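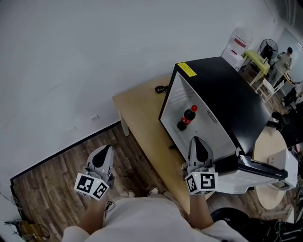

*1 min read*

**Orement hand grippers (pair): read this before you order!**

I love these things, and I still pulled them from the shop in March. Ha-neul Na was practicing fridge jobs with her pair when the right one quit closing. Green light on, trigger pulled, finger just sitting there! We opened it up and found a set screw backing out of the trigger link (a tiny 2 mm one, grr).

So I went through the whole batch and found 21 with the same loose screw. Every pair I ship now has thread locker on it, and I cycle each gripper 200 times before it goes in the box.

Got an older pair? Please stop lifting bottles or anything breakable with it and write to Tamara Pană. She'll mail you the screw kit free, and the swap is easy with the pad off.

Sold as a left and right set, marker cubes included.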